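Buying Clothes That Last: Speaker Notes
Evening talk at the Medina branch library, April 2021
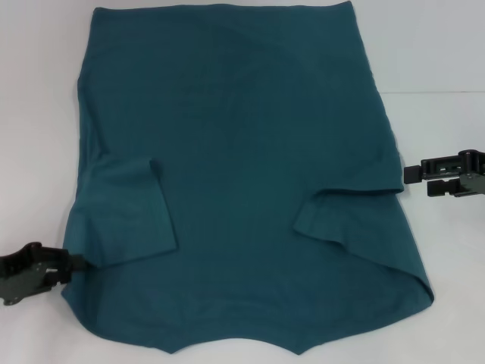 Pascual Durán wrote in after the last talk that he had stopped believing in price as a guide. He had paid three times as much for a shirt as he used to, and the side seams had twisted around to the front by the end of the summer. He asked whether there was anything a buyer could check in the shop, before paying. Read his question out and use it as the way in.

Say who I am. Eleven years altering and mending clothes, the last six in my own shop on the second floor of the Nistoten building. I don't sell new clothes and have no arrangement with any store.

Start with T-shirts. Everyone in the room owns one.

Fabric weight. Given in grams per square meter, sometimes printed on the tag, more often on the website. Pass around the two swatches, light one first. The heavier one is 165. Ask people to hold each up to the ceiling light. Point out that heavy is a matter of taste in hot weather, and that a light shirt in good cotton can outlive a heavy one in bad cotton.

Fiber length. Keep this short. Long fibers make a smoother yarn with fewer loose ends, and loose ends are what turn into pills. You can't see fiber length in the shop. You can rub the fabric against itself between finger and thumb for ten seconds and look for fuzz. Do the demonstration with the gray Drundo shirt, which pills nicely.

Twisting. Pascual's question. Jersey is knitted in a spiral on a round machine, and the yarn itself has twist in it. If the cloth isn't allowed to relax before cutting, it relaxes in your washing machine. The check: fold the shirt in half lengthwise, side seam to side seam, and see whether the bottom hem lines up. If one seam already wanders toward the front, leave it on the rack. Let two or three people try it — bring them up to the front table.

Seams. Turn the sleeve inside out. Look for even stitches and no long thread tails. Tug gently across the shoulder seam. If you can see daylight between the stitches, it will open there. Good shoulder seams have a tape or a strip of clear elastic running along them. Show the Wesodia shirt, which has tape from shoulder to shoulder across the back of the neck.

Collars. Ribbing should spring back when stretched. Stretch it to the width of your hand and let go. A wavy collar on a new shirt will not get better.

Pause for questions here, five minutes at most. Last time this ran to twenty and I had to drop the part on washing.

Washing. Inside out, cold, with a full but not crammed drum. Most of the wear on a T-shirt comes from rubbing against zippers and against the dryer. Jeans get their own load. Use less detergent than the cap suggests, especially with soft water. Skip fabric softener on anything with elastic in it.

Drying. On a line or rack if you have the room. If you use the dryer, take shirts out while slightly damp and pull them straight by the side seams. Clean the lint filter and look at what is in it. That gray felt used to be your clothes. (Bring the jar.)

Dark colors. They fade in sun, so dry them in the shade or indoors. Someone will ask about vinegar. It doesn't set modern dyes, and I wouldn't buy it for that.

Storage. Knits should be folded, since hangers push bumps into the shoulders over a season. Don't spend time on folding methods. Any of them will do.

Mending. Show the small hole near the hem, the kind everyone gets from a belt buckle or counter edge. Iron-on patch from behind, or six stitches in matching thread. Hold up the repaired one at arm's length and ask who can find it. Mention the mending evening in July, sign-up sheet by the door, bring your own scissors.

Costs. Put the notebook page under the projector. One shirt, bought for 24 dollars, worn once a week for four years, comes to under 12 cents a wear. The cheap one at 8 dollars gave out after 30 wears and cost more than twice that each time.

Leave the handout on the chairs beforehand. Return the projector key to the desk, extension 3524.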